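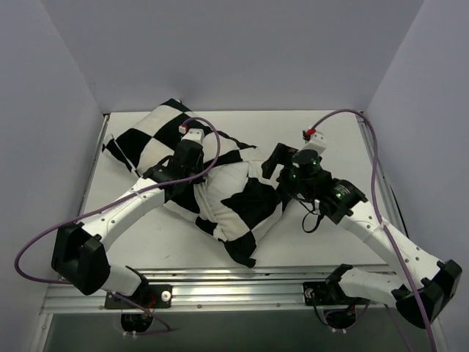
7 min read

Checkered covers: fitting, washing and pattern alignment

This item covers the black-and-white checkered cushion covers that most Gronivow members received with the October delivery. Questions sent to the workroom fall into a few groups: how to get the insert into the corners, why the squares stop lining up near the opening, and how to wash a cover with this much contrast in it. Evelien Geerts tested the procedures below on stock covers from the Pamley range. Leemans covers are cut slightly smaller and are dealt with at the end.

Why checks are harder than plain fabric

A plain cover hides most fitting errors. A check shows them. When the insert sits off-center, the squares over the filled part stay more or less regular and the squares over the slack part collapse into folds, so that one square reads as a narrow stripe and its neighbor as a wide irregular patch. The photo has both conditions in one piece of fabric: squares in order over the plump section at the upper left, and parallel creases in the looser section at the lower right.

Before deciding that a cover is badly cut, lay the slack fabric flat with the palm of the hand and look at the squares again. If they come back to shape, the cut is fine and the fault is in the filling. Of the covers returned to us as misprinted this season, 11 had nothing wrong with them.

Choosing the insert

Measure the cover seam to seam, inside out, with the fabric flat but not pulled. The insert should be one size up from that measurement for feather and the same size for foam. Fiber inserts vary. The Nustell fiber pad compresses well when new and can be bought one size up, but after a few months of use it settles and the corners of the cover go empty first.

Do not correct an undersized insert by adding loose stuffing around the outside. It migrates to the bottom edge and forms a ridge that shows very clearly on large squares. If extra volume is needed, open the insert itself and add the filling there, up to 500 grams for the largest size, then close it with a ladder stitch.

Fitting procedure

Work on a clean, light-colored surface with enough room to lay the whole cover out. Lint from black fabric is easy to see on white, and white fabric picks up anything left on the table.

Turn the cover inside out. Put one hand in through the opening and find the two far corners. Grip the corners of the insert through the fabric, one in each hand, and roll the cover back over the insert a little at a time. Stop at the halfway point and check that the line between two rows of squares runs straight across. This is the last stage at which alignment is easy to change. Past halfway, the friction of the fabric holds the insert where it is and pulling on the cover only stretches the weave.

Continue to the opening. Fold the near corners of the insert inward, push them through, and release them inside. Run a finger along each seam from the inside before closing. The seam allowance should lie to one side for its whole length. A seam allowance that flips halfway makes a visible step in the check.

Close the zipper to within a hand's width of the end, press the cushion flat to let the air out, then close it completely.

Edges and corners

White piping needs separate attention. It is cut on the bias and will twist if the cover is pulled by the edge. Handle the cover by the face fabric only. If piping has already twisted, steam it lightly and roll it back between thumb and finger while it is warm.

Corners should be firm to the touch and should not come to a long point. A pointed, empty corner means that the insert has dropped. Hold the cushion by the opposite side and shake it down into the empty corner. Pushing filling in from the outside with a fist works for feather but leaves foam creased.

Facundo Gallardo has asked us to repeat his note on corner ties. The tapes sewn inside the older covers are there to be tied to the insert. A number of members have cut them off. Please leave them in place, even if your present insert has no loops to match.

Washing

Remove the insert. Close the zipper. Wash the cover inside out, cool, on its own for the first 7 washes. Black dye continues to release small amounts during this period, and the white squares of the same cover are the first thing it will reach. A color-catching sheet helps and can be thrown away afterward.

Do not soak. Long contact between wet black and wet white sections is a worse risk than the wash itself. For the same reason, take the cover out as soon as the cycle ends and do not leave it bunched in the drum or in a basket. Spin at a low setting. Hang it by the edge opposite the zipper so that the weight of the zipper pulls the squares straight as it dries.

Iron from the reverse side while slightly damp, following the rows. Ironing diagonally stretches the check and the distortion is slow to come out. Black areas can turn shiny under a hot iron, so use a cloth between the two.

Storage

Store covers flat or loosely rolled. A cover folded along the line between black and white squares will keep a gray crease on that line, and it is difficult to remove. Fold across the middle of a row if folding cannot be avoided. Filled cushions should stand on edge with nothing on top of them.

Leemans covers

The Leemans check has the same size of square but a shorter zipper, set in from both ends. Use an insert of the same size as the cover, including for feather. Forcing a larger one through the opening has split the zipper tape at the stop on several covers. The repair is simple (a short bar tack by hand) but it has to be done before the next wash.

Fabric wear

The Pamley cloth was rated by its weaver at 3000 rubs, which is low for seating and adequate for a cushion that is mostly moved from a chair to a bed and back. Wear appears first on the black squares, as a slight graying along the raised threads. Turn the cushion over every month or so to spread it between the two faces.

Replacement zippers and matching piping are available from the workroom on Thursday afternoons. Bring the cover with you, without the insert, as the piping comes in two widths and they are hard to tell apart from memory.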